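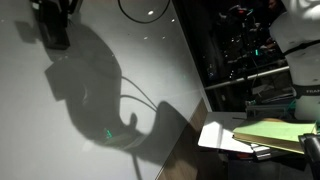 Visits > Member Reports > Household and Shop-Floor Automation

Report on the Open Laboratory Visit at Orutwood

The Orutwood laboratory opened its doors to members of the Rorance network on a Saturday in March. The purpose of the visit was to establish how far robot arms have come with ordinary chores: wiping a surface, putting things back where they belong, sorting small parts at a packing bench. Members were received at the work area, where a pale tabletop with a wood-grain edge serves as the test surface. The lighting is strong enough that an arm throws a broad, dark shadow over it, and several members asked whether shadows of that kind confuse the machine. Our host, Etelka Nyitrai, replied that they used to, and that changes in light remain one of the harder problems when a system leaves the laboratory for a kitchen or a stockroom.

The program began with a talk of 45 minutes. Ms. Nyitrai explained that the laboratory divides chores into those that repeat exactly and those that do not. Placing identical cartons in a tray belongs to the first group. Clearing a table after a meal belongs to the second, and progress there is slower. A policy for one table-clearing task had been trained on 2,000 recorded attempts. It performs well with cups and poorly with cutlery, which lies flat and is difficult to grip.

Members also heard about Tekin, the scheduling software used to queue tasks overnight. It assigns each trial, stores the result and asks for a person when the same grasp has failed 5 times in a row. The laboratory considers this last function the most useful of the three. Staff time -- more than the price of equipment -- is what limits the work at present. 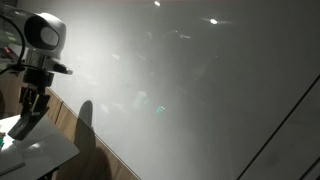

Rakiya Ezeani remarked that her own shop would not need a machine to do everything, and that she would gladly pay for one that only faced shelves and wiped counters, provided it could be left alone until morning. Ms. Nyitrai answered that wiping is close to ready on a clear, flat counter. Shelf work depends heavily on the packaging, and soft bags are still handled badly.

The discussion then turned to cost. Flarka, a packing firm known to several members, ran a single bench arm for some 900 hours last year. It was kept on one product line throughout. Moving it to a second line took longer than the firm had planned, and the work was finished by hand. Members from smaller businesses found this account more useful than the general figures given in the talk. 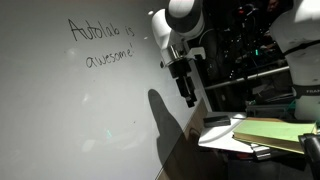

A robot arm at the whiteboard, Orutwood. The writing reads "Autolab is awesome!"

On the question set for the visit, the party's view was divided. For shop floors with steady, repeated handling, members agreed that a trial is reasonable now. For homes, most felt that the answer is not yet. Folding, dishes and general tidying still call for a person close by, and the laboratory made no claim to the contrary.

Members wishing to attend the next visit should write to Mayuree Nakpan. Places are limited, and closed shoes are required in the work area.

Contact the Visits Office | Copyright Rorance Network | Back to top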